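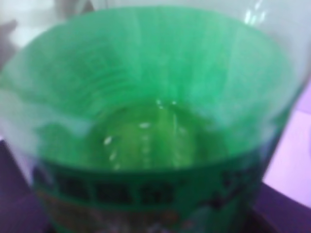
Wrist camera, looking down into a green translucent cup.

Skastis Cups

Data card and README

Skastis Cups is a set of teleoperated demonstrations for learning to handle drinking cups on a tabletop. It has 888 episodes. Each episode is one attempt at one task, with wrist camera video, arm state, gripper state and a short text instruction. The set was collected at the Hemadero workshop by two operators, Meenakshi Dixit and Danylo Lytvynenko. Harish Tyagi wrote the recording software and Sunita Singhal handled review and labels.

Please read the section on known problems before training on the full set.

What is in the set

All tasks involve a single target cup. The instruction names the cup by color and says what to do with it. Typical instructions:

pick up the green cup
move the green cup to the left side of the table
set the cup upright
put the cup on the tray
look into the cup and stop above it

The last one has no grasp. The operator brings the gripper over the open mouth of the cup, lowers it, holds, and ends the episode. We added these because an earlier policy kept closing its fingers on the rim, and we wanted examples where the right thing to do close to a cup is to hold still.

Cups are plain plastic, printed plastic, paper and enamel. Some of the printed ones have a label wrapped around the outside. Labels were left on. The instruction never refers to what is printed on a cup, only to its color.

Some cups hold a small amount of liquid. The metadata field contents is set to empty, liquid or unknown. It was filled in by the operator at recording time and not checked against the video, except in the held-out split.

Splits

The held-out split has 98 episodes. It was picked by cup and not by episode, so no cup in the held-out split appears in training. Everything else is training data. There is no separate validation split. If you need one, please also cut it by cup. A random cut gives scores that look much better than they should, as neighboring episodes often share the same cup and the same table cover.

Collection

Operators drove the arm with a handheld controller while watching the wrist view on a monitor. They could also see the table directly. Between episodes the operator moved the cup by hand to a new spot, using a list of positions printed by the recorder. The list was a guide only, and operators were free to skip a position that was hard to reach.

Table covers were changed between sessions. The field cover gives the cover used, by name. Lighting was whatever the room had that day, with the overhead lights on.

An episode starts when the operator presses record and ends when they press stop. Idle time at the start has been trimmed. Idle time at the end has not, and the look-into episodes need it – the hold is part of the task.

Failed attempts were kept. The field success is yes, no or partial. Partial means the cup ended up where it should be but something else went wrong on the way, such as a tip or a second grasp. For a plain imitation baseline, filter to yes.

Layout

Each episode is a folder with these files:

video – wrist camera video, color
state – joint positions, gripper opening and timestamps, one row per video frame
action – commanded motion, one row per video frame
meta – instruction, cup, cover, contents, operator, success, notes

Folder names are plain episode numbers. Numbers are not in recording order, so do not use them to rebuild sessions. Use the session field in meta.

Gripper opening runs from zero (closed) to one (fully open). Actions are relative to the current pose of the gripper. If your code expects absolute targets, the script in the tools folder converts them and writes a new action file next to the old one.

Review

Sunita Singhal watched every episode in the held-out split and 300 from the training split. The reviewed episodes have reviewed set to true. In those, the instruction, success and contents fields were all corrected where needed. The most common correction was to contents, where the operator had left the default value from the episode before. Color names came next. Teal cups had been called green by one operator and blue by the other, and in reviewed episodes they are all called teal.

The rest of the training split has the labels as entered. We plan to review more of it, but no date has been set.

Known problems

Green cups are overrepresented. They were the ones closest to hand in the early sessions and it shows. Either balance by the cup field or sample by color.

In close views the cup can take up almost all of the image, with very little of the table left to see. A policy that relies on a table edge to judge height will do badly in these. The height can be computed from state, and we suggest feeding it in.

Contents labels in unreviewed episodes should be treated as weak. Do not use them to train a detector for liquid.

Some episodes in the Prendurgate sessions have a gap in state where the logger lost its connection. Rows in the gap repeat the last good value. The field state_gap marks them. The video is not affected.

There is only one camera. We have no outside view of the arm or the table for any episode.

The notes field is free text and mostly blank. Danylo used it more than Meenakshi did.

Intended use

The set is meant for training and testing small manipulation policies, and for work on wrist-only vision. It should not be used to estimate how well a policy will pour or carry liquid. No episode includes pouring, and cups with liquid in them were moved slowly on purpose.

Changes

13th December: contents field added to meta. Teal relabeled in reviewed episodes. The conversion script no longer drops the last row.

Earlier: first shared copy, sent to the Vukadinović group for a loading test.

Contact

Questions about labels go to Sunita Singhal. Questions about the recorder or the file layout go to Harish Tyagi. If you find a broken episode, send the episode number and the frame where it goes wrong.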